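Dagdag Bench Kit for School Robotics Clubs
Horora Education — Classroom Automation

Price: $1,065 (single bench) / $2,079 (two benches, one shared license)
Availability: ships in January and at the start of each semester

The Dagdag Bench Kit lets a club or class build an assembly task around a robot arm they already own. It includes a parallel gripper, a gray plastic parts holder, mounting hardware for slotted aluminum benches, and the Vustus teaching software. The arm and the computer to be worked on are not included.

The course that comes with the kit is built on one job: putting parts into a desktop or tower computer. Students teach the pick positions in the parts holder, then the approach above the case, then the insertion. Memory is the first unit. The processor and hard drive units follow, and both assume the class has finished memory. Most clubs use retired machines from the school's IT office — any case that lies flat with the side panel off will do.

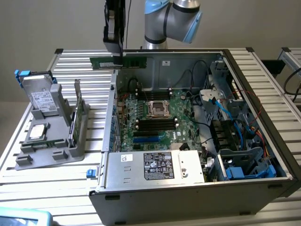

Memory unit at the Fleltirthorpe robotics club: a module held over an open Dell tower, with the hard drive and processor in the parts holder.

Eliécer Espinoza runs the Fleltirthorpe club and wrote the teacher notes for the memory unit with two of his students, Ga-eun Joo and Tavion Kowalczyk. Their notes cover grip position, approach height and how to line a module up with its slot. They also recommend practicing with dead modules until the whole team can run the program without stopping.

What you need
Robot arm with a standard tool flange
Slotted bench or table the arm can be bolted to
Computer case with motherboard, cleared for student use
Laptop for the Vustus software

Team size: 3 students per bench
Warranty: 3 years on the gripper, none on the fingers, which are sold as spares

Schools ordering two benches can ask for the gripper cables in a longer length at no charge. Write to Umut Coşkun in school sales and give the make and model of your arm.

Page updated 18/03/2025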